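Usex HG Hand-Held Gripper
Sold by Gridell

Part no. HG-241
Weight: 1039 g with battery
Price: on request
Availability: ships from the Roston warehouse, orders in by Thursday noon go out the same week

The HG is a hand-held gripper for recording grasping tasks by hand before moving them to an arm. You hold it by the grip, open and close the jaw with the trigger, and the unit logs jaw position and camera video together. The jaw, pads and camera mount match the arm-mounted version, so recordings made with one can be used with the other.

The jaw closes to a V and is fitted with black honeycomb-textured pads. The texture holds cloth, pouches and thin straps well. Very smooth flat items, such as a phone lying face down, are harder to pick up from a table and usually need to be slid to the edge first. Pads are a wear part. We replace ours after 4000 cycles, sooner if the mesh starts to lift at the corners.

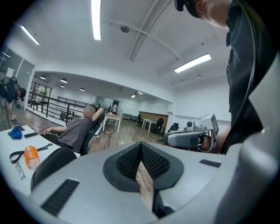
Battery life is 145 minutes of continuous recording. Charging is by cable only, and the unit can't record while it charges. If you plan to work with two units at once, pair them one at a time from the settings menu and give each its own name, or the files will be hard to sort later.

Compared with the Hunt G2

We carry both and get asked about this often. The Hunt is lighter and easier on the wrist over a long session. Its pads are flat rubber and cost less to replace. The Usex has the better trigger and a wider jaw opening, and it keeps its calibration when the battery is swapped. For small parts we would pick the Hunt. For household objects and anything soft, take the Usex.

In the box

Gripper with pads fitted
One battery
Charging cable
Wrist strap
Spare pad set
Calibration card

The arm adapter plate is sold separately. Please state the arm model when you order.

Returns are accepted for 30 days if the pads are unused. Opened spare pad sets can't be returned.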